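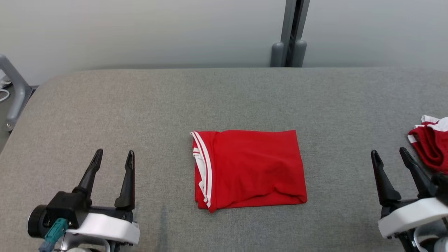 Jivari Sports Association Opens Spring Uniform Exchange

The Jivari Sports Association will open its spring uniform exchange on 30th March at the Stöcker Street hall. Families of registered youth players may bring outgrown shorts, jerseys and warm-up jackets and take the same number of items in other sizes. Last season the exchange handled 419 pieces of clothing, most of them in children's sizes.

The exchange is open to all 94 teams in the association's youth leagues. Players who joined after the winter break and have nothing to trade may take up to two items free of charge. Proof of registration is required at the door.
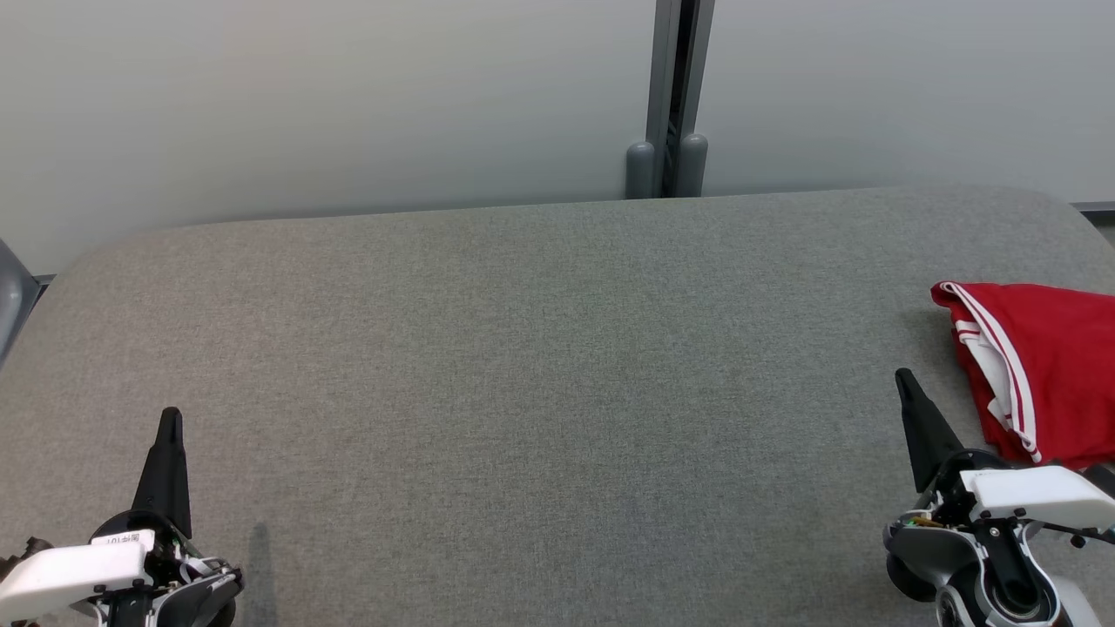

Clothing must be washed and free of tears, and team badges should be left in place. Items are sorted by size before they are offered to families. Sorting is done on a wide padded surface covered in gray fabric, and pieces that do not meet the standard are set aside for textile recycling. Shoes, shin guards and helmets cannot be accepted.

The association has set aside $3,726 from its equipment fund to buy new shorts in sizes that are in short supply.
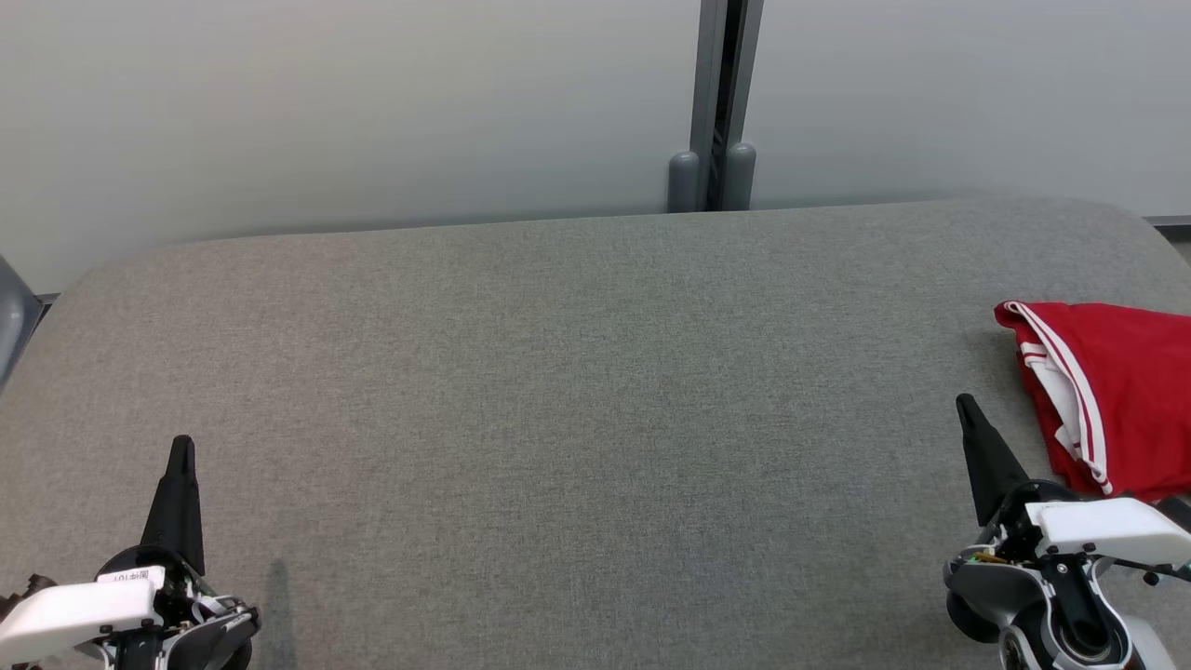 These will be handed out in April through team coaches, who have been asked to submit their requests in writing.

"The cost of a uniform should not decide whether a child plays," said Reinhold Pfeiffer, chair of the association. "We ask families to look through their closets before the season begins."

Clothing left over at the end of the exchange will go to the youth league in Plustia.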